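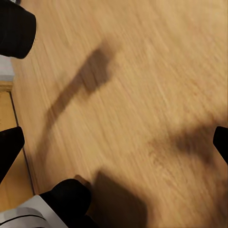 Studton Annex, second floor and stairwell, wood surfaces and general safety. Inspection of 20 May 2019, done by Laine Paju with Eduardo Ambrosio present for the first half. Comments are mine unless initialed. The building is let out for evening classes and the odd reception, so the floors and furniture get more wear than the drawings assumed. Most of the finished wood on this floor is the same light honey tone with a fine streaky grain, and on wood that pale a dark scuff is easy to pick out, while a dull patch in the finish is easy to miss. Check it at a low angle with a flashlight. Items are marked OK, FIX (before the August lettings) or WATCH (look again next time).

1. ENTRANCE AND LANDING

1.1 Door opens fully, closes on its own. OK. Closer is a bit fast. Adjusted a quarter turn on the spot.

1.2 Mat flat, edges down. FIX. The far corner curls and I caught a toe on it. Tape is not a repair. Replace the mat or trim it and refit the edging strip.

1.3 Occupancy notice posted and readable. OK. Says 80 persons, matches the permit.

1.4 Landing light. OK.

1.5 Notice board secure. WATCH. Two of the four screws turn by hand. Tightened, but the plugs are tired.

2. STAIRS

2.1 Handrail firm along full length. FIX. Loose at the third bracket from the top. It moves when you lean on it, not when you pull on it, so test it both ways. Kiros Beyene reported the same thing last August and the log shows it as closed. Please find out what was done.

2.2 Nosings fixed down. OK.

2.3 Treads clean and dry. OK at time of visit.

2.4 Nothing stored on stairs. FIX. Six folding chairs and a bucket on the half landing. Moved while I was there. They will be back unless they are given somewhere else to live.

2.5 Emergency light on half landing. OK, ran on battery for the full test.

3. MAIN ROOM, FLOOR

3.1 Boards level, no raised edges. WATCH. Slight lift beside the radiator, under the width of a coin. Marked with pencil at both ends so we can tell if it grows.

3.2 Finish intact. FIX in the doorway and the strip in front of the serving hatch. Worn through to bare wood in both places. The rest is good for another couple of years if people lift the tables and stop dragging them.

3.3 Slip check. OK on the main area. Not OK near the hatch — water gets carried out from the sink and sits on the bare part. Same fix as 3.2. A runner would do in the meantime, as long as it has a rubber back.

3.4 Splinters. One, by the hatch. Sanded by E.A.

3.5 Floor box lids. OK. Both sit flush. The left one rattles.

4. TABLES AND CHAIRS

4.1 Folding tables lock open. FIX. Three would not lock. Tagged and put against the back wall. Do not put them back in the stack with the tags off, as happened in the spring.

4.2 Table edges. OK after tightening. Screws under the edging had worked loose on two.

4.3 Chair legs and glides. WATCH. Many glides missing, and that explains a good part of 3.2. Box of 300 ordered, which covers this floor with some left for downstairs.

4.4 Stack height. FIX. Limit is 8 chairs to a stack and the sign says so. Two stacks were well over it. (Comment from Hằng Tôn, evening bookings: the sign is behind the stacks. Can it go on the opposite wall? Yes, please do that. L.P.)

5. KITCHENETTE

5.1 Extinguisher in place, gauge in green, tag in date. OK.

5.2 Fire blanket. OK. Pull tabs were tucked up behind the pouch, now hanging free.

5.3 Outlets near sink trip on test. OK.

5.4 Water heater. WATCH. This is the Stöcker unit. No leak found, but there is a white crust on the lower fitting that was not in my last notes. Wiped off. If it has come back by the next visit, call a plumber.

5.5 First aid box. FIX. No medium bandages, eye wash out of date. The contents list taped inside the lid is for a different box.

5.6 Cleaning products. FIX. One spray bottle without a label. Poured out. Floor cleaner is Lanusance concentrate, kept in its own container with the label on, OK. Keep it off the bare wood at the hatch until 3.2 is done.

6. ELECTRICAL AND LIGHTING

6.1 Panel clear and door shut. OK.

6.2 Exit signs lit. OK, both.

6.3 Extension cords. FIX. One run under the runner by the stage wall. No cords under rugs, for any length of time, for any event.

6.4 Meter reading, for the record: 3,463.

6.5 Ceiling fixtures. WATCH. The second from the window flickers for around a minute after it is switched on. Probably the ballast.

7. WINDOWS AND REAR EXIT

7.1 Windows open and hold. OK except the north one, painted shut. It is not an escape window, so WATCH.

7.2 Rear exit opens with one push. FIX. Took two pushes and a shoulder. The bottom of the door is rubbing on the sill. Gamau fitted the door, so ask them first whether the work is still covered before anyone takes a plane to it.

7.3 Path outside clear. OK. Bins are on the correct side of the line.

FOLLOW-UP

Rear exit (7.2) and handrail (2.1) come first. No bookings on this floor until the exit opens properly. Teodoro Cruzado has the keys to the panel and the store and will let the contractors in. Send me a photo of the handrail bracket once it is refixed — with the cover off, please, so the screws show.

Floor refinishing needs two clear days plus drying. Hằng to say which dates are free.

Copy to the log, copy to the notice board once the board is fixed.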